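Slides 4 to 9: does the price tag tell you anything?
Notes for the Ferndale talk, 22 July 2026

Open cold. Ask who has paid extra for something because the brochure said "surgical grade." Wait for hands. Mine goes up too.

Say plainly that I am not against good tools. I am against paying for adjectives. The phrase sounds like a standard, and most buyers never ask which one.
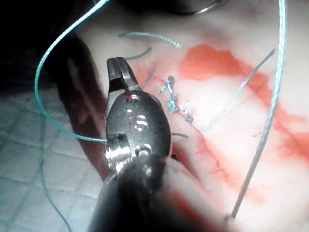 Surgical instrument with suture strands.

Now the Alletti kitchen shears. List price 239, on a page with the word "precision" on it 14 times. I asked the company what tolerance they work to. They sent me the brochure again.

Slow down here – last time I rushed it and lost the back rows.

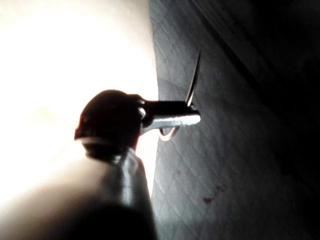 Gun-woo Yoon will object that Asside at least publishes its test results. Fine. They tested 6 pairs, all picked by Asside, and stopped at 2000 cuts. Ask him what happened at 2001. Let him answer, he usually has something.

Skip the warranty story if we are past the half hour.
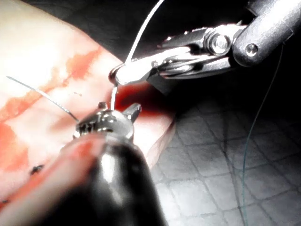 Then the cheap end. Ok sells a plain pair with no claims on the box at all. I don't know that they are better. I do know what I'm being told, and so far that's nothing, for a lot less money.

Questions. Somebody will want a recommendation – don't give one. Hand out the checklist and mention the November session.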